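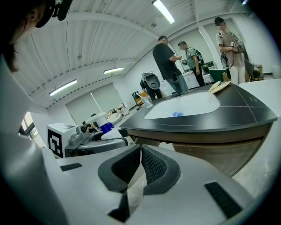 3.2 Setting and materials

The sessions were held in a single large room with a kitchen island near the middle and a window along one side. The island has a dark top, a brown front panel and a white sink set into the counter (Figure 2). We chose the island as the main place of study after early visits in November, when we saw that people who came in for different reasons tended to stop there.

Figure 2. The island with its sink, and people standing beyond it.

We did not clear the counter before a session. Small things were left on the counter – in Figure 2, a clear plastic cup near a back corner of the sink, a small blue object in the basin and a folded beige sheet on the right part of the counter. Following Urban and Machala, we call such things "leftovers" and treat them as part of the setting. A leftover was logged when it stayed in place through two rounds of notes.

The notes cover 62 visits to the island and 858 separate acts of placing, moving or removing an object. Almost four in ten of these acts took place within arm's reach of the sink. Thaler and Šimko coded the notes separately and then met to settle the cases where their codes differed. Most of the differences had to do with paper items, which one coder had entered as waste and the other as things in use. Folded sheets were the hardest to place, and we gave them a code of their own.

We also noted where people stood. A person could be at the island without using it, as when someone stopped behind the sink to look at something in his hands, or stood near it with a backpack still on. These cases were coded as "standing" and kept apart from washing, wiping and putting away. They are taken up again in Section 4, where we compare them with the tidying done at the end of each session.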